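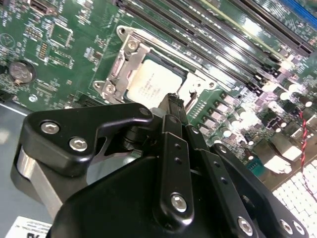 Wetland print exhibition opens at Rajan gallery

An exhibition of relief prints and field recordings from the Plullum wetlands opened to the public in November 2023 at the Rajan gallery. The show is titled Low Water and contains 169 works by printmaker Mohandas Pinto. It occupies both ground-floor rooms and the corridor between them.

The works were made during three seasons of visits to the reserve. Most are linocuts and wood engravings on Japanese paper, printed by hand in the artist's studio. A smaller group in the corridor consists of monotypes made with pigment ground from dried lakebed clay. Edition sizes are given on the wall labels, along with the grid reference of the survey point where the original drawing was made.

Pinto worked from the same fixed points used by the reserve's bird survey. Each point is marked on site by a steel post, and he drew from beside the post for the length of one standard count. Drawings were transferred to the block without enlargement, so the size of the sketchbook page sets the size of most of the prints.

"I kept the time limit the surveyors have," Pinto said at the opening. "When the count was over I closed the book. Some of the blocks have a lot of uncut area for that reason, and I left it alone."

The prints are hung in survey order. Visitors entering from the street begin at the northern inlet and finish at the spillway, following the route walked by the count teams. Prints from separate visits to the same point are hung in a vertical column with the earliest at the top. In the columns for the eastern shore, the waterline moves down the sheet by a visible amount from one season to the next.

Waders and ducks make up most of the subjects. There are also several sheets of reed beds with no birds in them, which correspond to counts where none were recorded. These have been labeled in the same way as the rest and carry the word "nil" after the grid reference.

The second room holds the sound component. Recordings were made at dawn from three of the survey points and are played through ceiling speakers at low volume. Playback runs on a loop with a pause between sites. Calls were not isolated or filtered, and the recordings include wind, insects and, at the spillway point, traffic from the county road. A printed sheet listing the species heard on each recording is available at the desk. Species that could be identified only to genus are listed that way.

Lighting in both rooms is kept low to protect the clay monotypes, which have not been fixed. Flash photography is not allowed in the corridor. The prints in the main rooms are framed behind non-reflective acrylic and may be photographed.

The exhibition was produced with support from Skesix, which paid for framing and for the printing of the catalog. The Prurnance fund provided a grant for travel and materials. Neither organization took part in the selection of works, according to a statement posted at the entrance.

The catalog reproduces the full set of prints at reduced size and includes a fold-out map of the survey points. It also contains a short technical note by Pinto on preparing the clay pigment. The clay was washed, settled, dried and sieved before being ground with linseed oil on a glass slab. Samples from the western basin were too coarse to hold an even film and were dropped after the first proofs. Samples from the inlet gave the most consistent color and were used for all the monotypes now on display.

Selected blocks are shown in a flat case beside the desk. They include the cracked pearwood block for the spillway engraving, of which only six impressions were taken. Five were sold before the exhibition, and the remaining one is hung at the end of the route. The linocut blocks in the case have been canceled with a diagonal cut and will not be printed again.

Prints marked with a blue dot on the label are for sale. Buyers may collect their work when the exhibition closes or have it shipped flat at cost. Part of the proceeds from each sale goes to the reserve for replacement of the survey posts, several of which have tilted in soft ground and need to be reset. The artist's share and the reserve's share are stated on the price list.

Two events will be held while the show is on. Pinto will demonstrate hand burnishing and registration at a bench in the second room, using a small block cut for the purpose. Places are limited by the size of the room and should be booked at the desk. The second event is a guided walk along the northern half of the survey route, led by members of the count team. Walkers should bring waterproof boots and their own binoculars. The path past the inlet is not surfaced and is not suitable for wheelchairs. The gallery itself has step-free access from the rear parking lot.

A reduced version of the exhibition, without the monotypes, is scheduled to travel to the visitor center at Plullum in July. The sound recordings will be replaced there by a printed listening guide to be used outdoors. Loan arrangements for the framed works have been agreed, and the hanging plan is still being drawn up to fit the center's shorter walls.

Entry to the exhibition is free. Catalogs are sold at the desk and are not available by mail.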